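Mon 15 April

Today I did not go to the swimming pool. My knee hurts again, so I stayed home and wrote to Amparo Nieto, who was my neighbor on Morgan Street. I owed her a letter since February. She wants to know how the bread is going.

The bread goes better. I use 520 grams of flour now, less water than before, and I leave the dough 17 hours in the cold hallway. The last loaf was still a little heavy in the middle, but the crust was good and I ate two slices standing up.

In the afternoon I took the bus to Gustis to buy rye flour. They had only the small bags. The driver took the long way, past the river, and I saw that the plum trees are already white. In my country they are later.

Tomorrow I will try the rye with caraway seeds, the way my aunt did it.

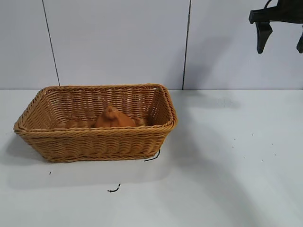

She never measured the seeds, she only threw them from her hand, so I must guess. I will begin with one spoon.

Comments

Prulov: One spoon is plenty. Toast them first!

marsh_hen: Hope the knee is better soon.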